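Ticket 167: Room temperature and access problems after moving into the rented office, Clukon building, second floor

Status: partly solved
Category: rented office / heating, doors, service charge
Opened by: Dezső Fülöp, Anel
Landlord's agent: Perness

First message

Good morning,

We moved into unit 39 at the beginning of August and we have now three matters which we could not solve with the welcome booklet. I write them in one ticket, as your front desk asked me. If you prefer separate tickets, please tell me and I will divide it.

First, the cooling in the two rooms on the courtyard side stops every day at 16.00. The panel on the wall still shows that it is on, but no air comes. Our lease says in the annex that cooling is provided until 19.00 on working days.

Second, four of our access cards open the street door but do not open the door of our own corridor. The other cards open both.

Third, the first service charge statement is calculated for 167 square metres. The lease says 140. I attach the page with the signature.

With kind regards,
Dezső Fülöp

Reply from Perness support

Dear Mr Fülöp,

Thank you for the message. One ticket is fine. For the cards, please send us the numbers printed on the back. For the cooling, please switch the wall panel off at the main button, wait ten minutes and switch it on again. The service charge question was forwarded to accounts.

Tenant's log, continued

I will write here what we tried, in the order we tried it, so that the technician does not need to repeat it.

1. Restart of the wall panel

We switched off both panels and waited ten minutes. After the restart the air came at once, but this was at 11.00, when it works in any case. At 16.00 it stopped again in both rooms. We did the same restart at 16.15 and there was no change. So I think the panel itself is in order and the stop is coming from a timer in another place.

2. Changing the hours on the panel

In the menu there is a page called "Schedule". It asks for a code of four digits. The code in the welcome booklet is refused. I tried it three times and then I stopped, because I was afraid to lock the panel. Please tell us if tenants are allowed to use this page at all.

3. Comparing with the neighbours

I asked Bognár, the firm across the corridor. Their cooling runs until 19.00. They have the same type of panel. They told me that they had the same stop in their first month and that it was corrected from the plant room, not from the office. They did not remember who made the correction. 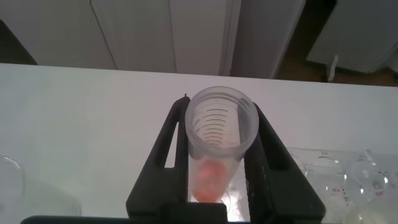 4. The cards

The numbers of the four cards were sent to you by e-mail the same afternoon. I noticed that all four were given to us in the second envelope, which we received one week after the first. The cards of the first envelope have no problem. Perhaps the second group was registered only for the building and not for the floor. Until it is repaired, our colleagues ring the bell and somebody goes to open for them. It is not a catastrophe, but after 18.00 it becomes difficult, as the person inside has often gone home.

5. The area in the statement

I measured the rooms again with a colleague, only the inside, from wall to wall, without the corridor. Our result is very near to the number in the lease. I believe that the larger number is taken from the previous tenant's contract, who rented also the small storage room at the end of the corridor. We do not have this room and we have no key for it.

Reply from Perness support

Dear Mr Fülöp,

Thank you for the detailed list, it helps us very much.

Cards: you are right, the second envelope was registered only for the street door. We corrected it in the system. Please hold each card to the reader at the street door for up to 41 seconds the first time, until the light becomes green twice. After this the corridor door will accept it.

Cooling: tenants cannot use the Schedule page, please do not enter more codes. The technician will check the timer in the plant room on Thursday between 8.00 and 10.00. He does not need to enter your office.

Service charge: accounts needs the floor plan annex also, not only the page with the signature.

Tenant's log, continued

6. Result with the cards

Three of the four cards work now. The fourth one gives a red light at the corridor door, also after we repeated the procedure twice. I would like to ask for a replacement card. We can collect it from the front desk.

7. Result with the cooling

The technician was in the building on Thursday morning. On the same day the air stopped at 17.00 in one room and did not stop before 19.00 in the other. It means that something was changed, but the two rooms are now different from each other. The room which stops at 17.00 is the smaller one, beside the kitchen. On the next working day it was the same.

8. Floor plan

The annex is attached. The storage room is marked on it with grey and is outside of our line. May I ask that the reminder for payment is stopped until the statement is corrected? We paid the part which belongs to 140 square metres and I wrote the ticket number in the transfer.

Reply from Perness support

Dear Mr Fülöp,

The reminder is on hold. Accounts confirmed the area from the lease and a new statement will be issued with the next monthly invoice. The replacement card is at the front desk under the name Anel, please bring back the old one.

The small room is on a separate timer, together with the kitchen. We asked the technician to set this one to 19.00 as well.

Open points

Timer of the small room: waiting for the technician
Corrected service charge statement: waiting for accounts
Replacement card: collected, works on both doors
Cards from the second envelope, the other three: closed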